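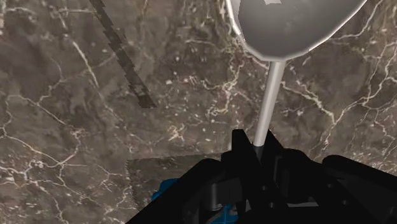 Silver spoon against polished brown marble with pale veins.

Fostow Stone Polish, 13 oz bottle

I've been selling stone care bits out of my little shop in Flastbridge for a good while now, and this is the bottle I send people home with most (I've got one under my own sink too!). It's a cream, so it stays where you put it, and you buff it off with any soft cloth you have lying around.

I use it on my kitchen counters, my windowsills and one very old side table that came with the house. Marble, limestone, travertine, all fine. Please don't put it on floors, it gets slick and I don't want you sliding into the fridge.

Wipe the stone down first and let it dry. Put a blob the size of a quarter on the cloth, rub it in small circles, wait 2 minutes, then buff. Dark stone shows streaks more than pale stone does, so go lighter there and turn the cloth over often.

It won't fix etching from lemon juice or vinegar. I get asked that every week, and for those dull spots you want the Kellano powder, item 211, plus a bit of elbow grease.

One bottle does my whole kitchen from July through to the next spring. The smell is faint, sort of like orange peel, and gone by dinner.

Refill pouches are back on the shelf as of Thursday, December 21, 2023. I got 200 in, and they fit the old bottles with the gray cap as well as the new ones.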